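社团通讯 2026年7月30日

机械臂兴趣小组暑期进度：藤编筐与分层件

暑期班开课以来，机械臂兴趣小组一直在做同一个课题：用夹爪完成日常物品的抓取和归置。今年报名的同学共10人，分成两组，一组负责采集示范数据，一组负责训练和测试，每两周对调一次。上学期用的是方块和圆柱，形状规则，夹爪闭合到固定宽度就能拿起来，成绩好看，但到了Trondholm挑战赛的校际选拔上，评委换了几件家用物品，成功率掉得很快。所以暑期的物品全部换过，以编织类和形状不规则的东西为主。

桌面统一铺成浅色，主要是方便和深色物品区分。腕部相机的安装角度比上学期调低了一些，夹爪靠近物品的最后一段也能有画面。代价是离得太近时画面会发虚，训练组要求采集组在接近筐沿时放慢速度，让每个动作多留几帧。
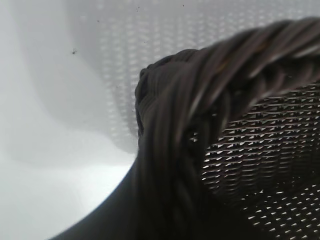
腕部相机近距离下的深色编织筐筐沿。

编织筐是这批物品里问题最多的一件。筐沿是绕编的，粗细不匀，夹爪从不同位置下去，接触的情况都不一样。筐壁有许多透光的小孔，背后一亮，孔和藤条的明暗差别很大，上学期那套按轮廓找边缘的程序会把小孔也当成边缘，给出一堆没有用的抓取点。训练组先试了调阈值，效果不稳定，后来改成直接用示范数据训练，不再单独做边缘检测这一步。

到本期截稿时，采集组一共录下1292段示范，其中一部分因为操作中途停顿过久或者起始位置不对，已经标记出来，不参加训练。标记的规则写在共享文档的第二页，新加入采集的同学请先看完再上机。每人每次上机时间为30分钟，到时间就换人，没有做完的那一段作废，不要接着录。

遥操作用的是Hikbridge的主从手柄，二月份到货，开学后由高年级同学装好并校准。手柄的回中弹簧偏硬，手小的同学反映操作半小时后手指发酸，目前的办法是在握把外面加一层软垫。软垫的图纸放在Olwood工作间的电脑里，需要的同学可以自己打印。

筐的任务分成两步：先让夹爪移到筐的上方，对准筐内，再下降到指定高度停住。第二步看起来简单，实际上夹爪两指离两侧筐沿的余量都不大，横向偏一点就会碰到。测试组规定，碰到筐沿但筐没有移位，记半分；筐移位了，记零分。

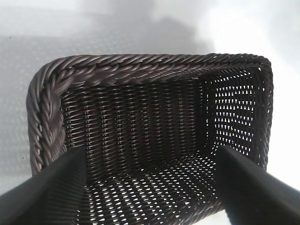
和田组（Wada）在留言里不太赞成这个记分办法，说他们用半分制试过一个学期，最后同学们都不再在意轻微碰撞，到了比赛现场才发现轻碰也要扣分，建议一开始就只分成功和失败，把碰撞次数另列一栏。他们还提到，编织类物品放在桌上容易被带着走，每次复位都应该有固定的参照，否则前后两次的成绩没法比。

测试组讨论以后接受了后一条，筐的复位位置已经在桌边做了记号。记分办法暂时不改，等这一轮测试结束再看数据。碰撞次数从下周开始单独登记，登记表和原来的成绩表放在同一个文件夹里。

另一项任务是抓取带分层的小件。这类东西上宽下窄，一层一层鼓出来，夹爪如果夹在鼓出的部位，受力面小，容易打滑；夹在下面细的一段，两指闭合后上面的一层正好挡在指尖上方，比较稳。示范时我们统一要求夹细的一段，录之前先空走一遍，确认两指高度合适再闭合。
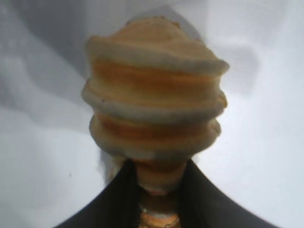
闭合速度也做了限制。早先有同学为了赶时间把速度调到最高，指尖合拢时会把物品推歪，录下来的数据里夹爪位置是对的，物品姿态却各不相同，模型学到的结果就很乱。现在程序里写了上限，手柄按到底也不会超过。

下一阶段的安排如下。采集组继续补充编织筐的示范，重点是从筐的短边一侧进入的动作，这一类目前最少。训练组把两项任务合在一起训练一次，和分开训练的结果对照。测试组每项任务连续测5次，中间不调参数，不换人，结果原样登记。

设备方面，左指的指垫边缘已经磨损，备件在工具柜第二层，更换后需要重新校准零位。使用工作间的同学离开前请关闭控制箱电源，手柄放回支架，线不要绕在机械臂底座上。

下学期想加入小组的同学可以到工作间门口的登记本上留下班级和联系方式。没有编程基础也可以报名，先从采集组做起。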